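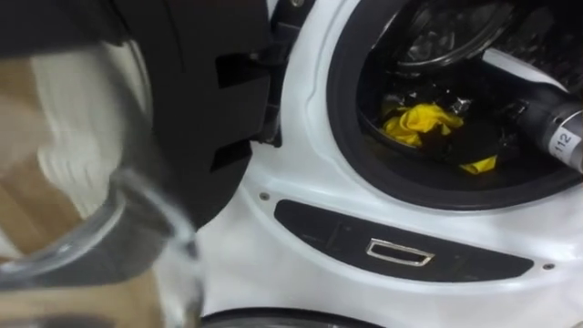 House rules for laundry teleop: what do you have written down?

karppinen_attic
Started 26th February, 9 replies

Hi all, hope everyone's week has been kinder than mine. I've been asked to write the rules sheet for our laundry station in Kesasville (front loader, unloading first, loading later) and I'd love to borrow from people who have lived with theirs for a while. My draft so far, please be gentle:

Door goes to its full swing before the arm comes anywhere near the machine.
Come in over the gasket, never along it.
Lift the top item first, even if the one under it looks easier.
Stop and call out if cloth catches on the rim.

I've got 714 episodes to review from the old sheet and a good many were thrown out for reasons that were never written down, so I'm trying to do better by the next crew.

Fahad Afridi
Nice start! I'd add something on the door glass. On ours the bowl sticks out so far that operators clip it on the way back, when they're watching the shirt and have forgotten the elbow. We wrote "retreat the way you came" and read it out loud at the start of every shift (yes, people groan, and yes, we still do it).

drumroll_2917
I'm going to disagree with the third rule, in a friendly way. Top item first gives you tidy episodes and a policy that falls to pieces the moment a sock is wrapped around something. We let operators choose, and they log which item they went for. Dark clothes in a dark drum are hard enough without pretending there's always a clear top one.

karppinen_attic
Fair point, and I went back and forth on it! The bright piece on top of the black bundle is such an easy target that I worry everyone will learn to chase yellow. Maybe free choice, with the load colors mixed up between sessions?

Fahad Afridi
Mixing, please. But I'd keep top first for new operators, say their first 8 sessions. Free choice with a beginner means a lot of digging, and digging is where gaskets get torn.

tumblewise
Gasket person checking in, we've replaced 4. The rule that helped us most was about speed at the rim: slow before you cross it, stay slow until you're fully out. Prorotgate has a speed cap you can set by zone, so you don't have to depend on anybody's memory.

drumroll_2917
Caps are fine, but I wouldn't lean on them. Ours was switched off for a demo and stayed off until April. Put it on the checklist with a signature next to it.

karppinen_attic
Signature line added, thank you. Does anyone have a rule about power to the washer? Britell's template only says "machine idle", and I'd be much happier with it unplugged.

tumblewise
Unplugged, plug lying where the operator can see it. I won't budge on that one, sorry!

Fahad Afridi
Same at our place. Send the draft over when you have the door part written and I'll go through it with a pencil over the weekend.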